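Fitted sheet

A fitted sheet is a bed sheet with shaped corners and elastic sewn into the hem, made to grip the mattress it covers. It is sold as the sheet that stays put, a claim that deserves more doubt than it usually gets.

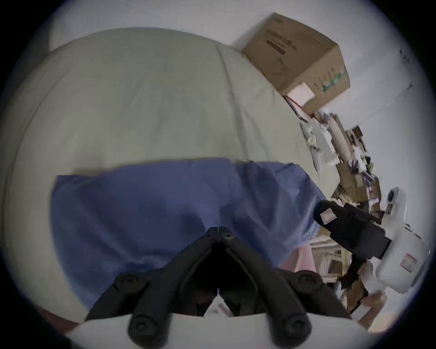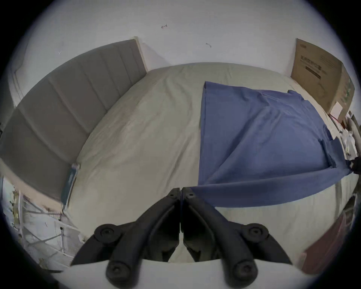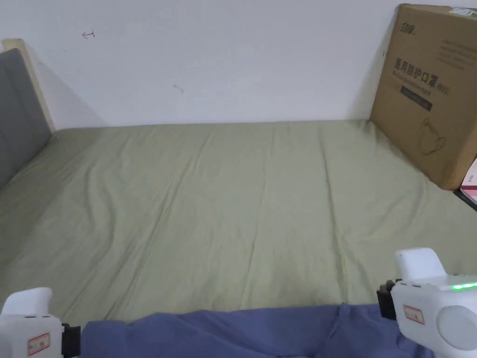
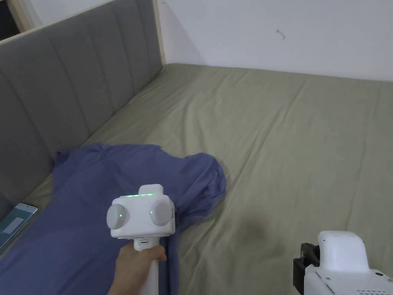
Why does a fitted sheet come off at the corners?
Usually the pocket is too shallow for the mattress, or the elastic has lost its stretch. A sheet that has shrunk in the wash will do the same thing.

Origins

Popular histories like to name a single inventor. The story is doubtful. Several people worked on ways of holding a sheet at the corners, and early versions used buttons, straps or plain sewn pockets. Elastic came into it gradually, and accounts disagree over who deserves the credit.

Size and depth

Labels give the width and length of the mattress, but depth is where most of the trouble lies. "Deep" and "extra deep" have no fixed meaning from one shop to the next. A topper adds height that the label may not allow for, and cotton can shrink further after the first wash. Buyers are better served by a tape measure than by the wording on the packet.

Thread count

Thread count is the number of threads in a given area of cloth. A figure of 300 is often presented as the mark of a good sheet, yet it says nothing about the quality of the fibre or the care taken in weaving. Some makers have counted each strand of a twisted yarn separately, which raises the number and leaves the cloth as it was. The bedding firm Sinora printed 300 on two of its ranges, Bumura and Skosari, although one was a crisp plain weave and the other a heavier sateen. Shoppers could be forgiven for expecting them to feel alike.

Folding

Many methods have been published, most of which tuck the corners into one another before the sheet is folded into a rectangle. The writer Tarık Dursun tried 7 of them for a household column and found that the results looked much the same once they were in the cupboard. Claims that careful folding makes a sheet last longer are rarely backed by any evidence.

See also: Flat sheet; Mattress protector; Valance; Sateen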